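Unit 4: The Breakfast Counter
Home Kitchen Basics, Plisisville evening program
Instructor: Svitlana Zhuravel

Read this before class. We will work at the counter for most of the session, so bring an apron and tie back long hair.

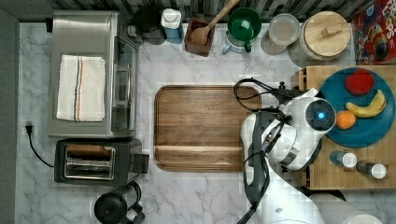
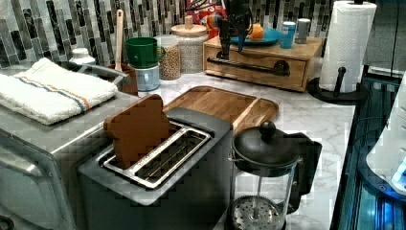
## 1. Zones

A breakfast counter has three jobs: heating, cutting, and serving. Small kitchens go wrong when all three happen in the same spot. Pick one stretch of counter for each and keep to it, even when you are only making toast for yourself.

**Heating.** Toaster, toaster oven, kettle. These stay near the outlet. Cords should lie flat and run the shortest way to the wall, never across the cutting area.

**Cutting.** One board, placed where your elbow has room. Put a damp cloth under it if it slides.

**Serving.** A tray or a clear space big enough for a plate and a cup.

Things you use once a day or less go against the backsplash. Tall items go at the back, and anything you need while the toast is in goes at the front.

## 2. Toaster and toaster oven

- Leave space on all sides of a toaster oven. The top gets hot.
- Towels come off the top before the oven is switched on. Hang them on a hook or a drawer handle.
- Empty the crumb tray once a week. Unplug first and let it cool.
- Stand bread straight in the slot. If a slice is too tall, turn it sideways or trim it.
- Stuck bread: unplug, wait, then use wooden tongs. No knives or forks.

A two-slot toaster is enough for most households. For 4 or more people, use the oven rack and turn the slices once.

## 3. French press

1. Warm the carafe with hot water and pour it out.
2. Add coarse grounds. Fine grounds pass through the mesh and leave mud in the cup.
3. Pour in water just off the boil and stir once.
4. Rest the lid on top with the plunger up. Wait four minutes.
5. Press slowly. If it is hard to push, lift a little and start again.

Pour all of it right away. Coffee left on the grounds turns bitter. Take the filter apart when you wash it, especially if you used the press for tea.

## 4. Fruit

Wash apples and oranges under running water, including fruit you plan to peel. Dry them before they go on the plate. Bananas are peeled last. Cut apples brown fast, so slice them after the toast goes down, or toss the slices with a little orange juice.

## 5. Wiping down

Marble marks easily. Wipe up juice and coffee at once and skip vinegar and lemon cleaners. Dish soap and warm water will do. Wooden boards and trays are washed by hand, dried standing up, and oiled when they start to look pale.

## For next time

Draw your own counter from above and mark the outlets and the three zones. Worby and Shehu, you still owe me the pantry list from February.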